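**Oiling pine boards — who's tried it?**

**cempaka_w** — 6 January 2021
Finally pulled up the carpet in our place in Plendside and there are real boards under there!! Forty years of lino glue on them, but still. I'm dead keen on oil over poly. Anyone?

**Birger Sjögren**
Oil, every time! Did 52 square metres of ours last March and I still grin walking in. Two thin coats, buff between. The colour comes up like honey.

**fotis_t**
Gorgeous for a year, Birger, then the dog gets at it. Water-based poly, satin, done. I love timber as much as anyone but I also love my weekends.

**Birger Sjögren**
Scratches in oil you can fix in an arvo though — try that with poly, mate.

**cempaka_w**
Loving this. Pale with the darker grain and knots left showing is my favourite look, so no stain either way.

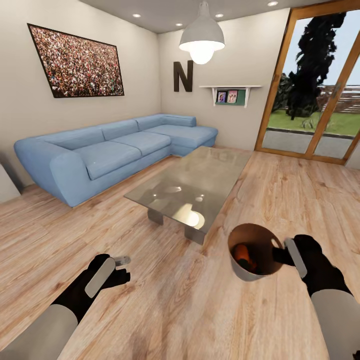
**Ilham Harahap**
Go to 120 grit and stop there, whichever finish you pick. Any finer and the oil just sits on top.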